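Section 5: Choosing and Stocking Paper for a Home Septic System

This section applies to the Dundberg tank kit and the Furkora add-on filter. Read it before you buy paper in bulk, and before you believe anything printed on a wrapper.

5.1 About the word "safe"

Plenty of paper is sold as septic safe. Treat that as a sales claim until you have checked it in a jar. We have seen paper with the word on the pack hold together overnight, and plain paper with no claim at all fall apart in minutes. Price is a poor guide too.

5.2 The jar test

You need a clear jar with a tight lid and a clock.

1. Fill the jar halfway with cold tap water. Warm water flatters the paper.
2. Drop in four sheets from the roll you want to test.
3. Close the lid and shake hard for ten seconds.
4. Let the jar stand for 14 minutes, then shake it again.
5. Hold it up to a window. Small, cloudy bits are what you want. If whole sheets are still floating, do not use that paper with this kit.

Repeat the test when the maker changes the pack. "New and improved" often means thicker.

Note: Facial tissue is made to stay strong when wet, and most of it fails step 5. Put it in the trash, whatever your plumber's cousin told you.

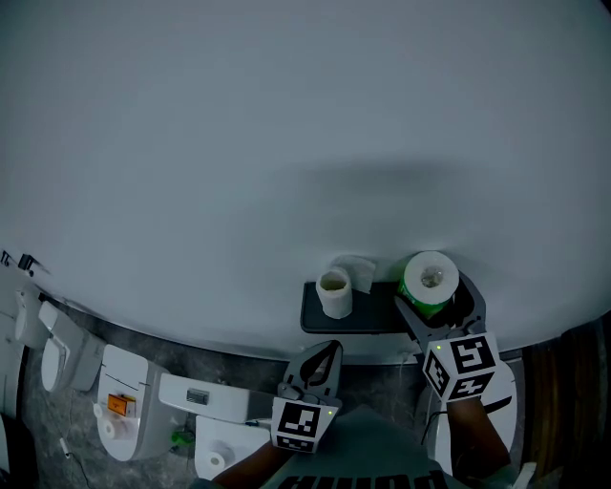

Fig. 5-1. Rolls and loose tissue on a tray.

5.3 Keeping paper in the bathroom

1. Keep spare rolls off the floor and away from the shower.
2. Leave the wrapper on a spare until you need it.
3. Place a lidded bin within reach of the toilet. Guests will flush what they have no other place to put.
4. Throw cardboard cores in with paper recycling. Some are sold as flushable. We don't recommend it with any tank we have serviced.

5.4 Additives

Skip them. Powders and tablets that promise to "wake up" the tank have done nothing we could measure in the tanks we look after. Yaa Odoi, who wrote the first edition of this guide, ran one tank with them and one without through a whole winter and could find no difference at pumping time. If a dealer tells you the warranty depends on an additive, ask to see that in writing.

CAUTION: Never pour drain cleaner into the system to clear a paper clog. It can harm the tank bacteria and the Furkora filter sleeve. Shut off the water to the toilet and use a plunger or a hand auger.

5.5 If the filter alarm sounds

1. Stop flushing.
2. Press and hold RESET until the light goes out.
3. If the light returns, write down the code. Code 592 means the filter is blocked. Code 3331 is listed as a sensor fault, but check the filter anyway before you pay for a new sensor.
4. Clean the filter as shown in Section 6.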